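Extra Time

Kirsty Gosling had 10 minutes left in the under-14 season when the Wernel coach put his tall striker back on. She moved Ilham Ouali to left back and told her to stay there.

"All of it?" Ilham asked.

"Until the whistle."

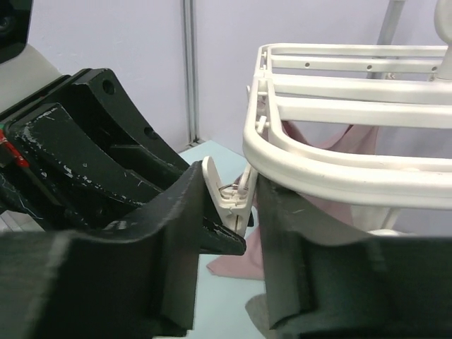

White clip on the drying rack

The striker came down the line 3 times. Ilham went with her each time and put the ball out for a throw. On the last one she landed on her hip and got up slowly, holding her sock. Kirsty looked at the bench – one sub, already limping – and left her on.

Wernel had a corner after that. It went over everyone.

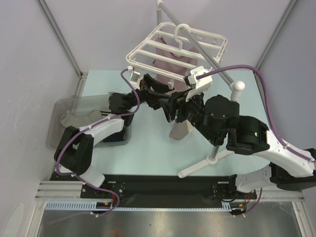

The Bus

Ilham sat behind the driver with her boots in a bag.

"Am I playing left back in June?" she asked.

"Do you want to?"

Ilham thought about it past the gas station and the Garg turnoff.

"No," she said. "But I'll do it against Wernel."

Kirsty wrote that down and asked the driver to turn the heat on.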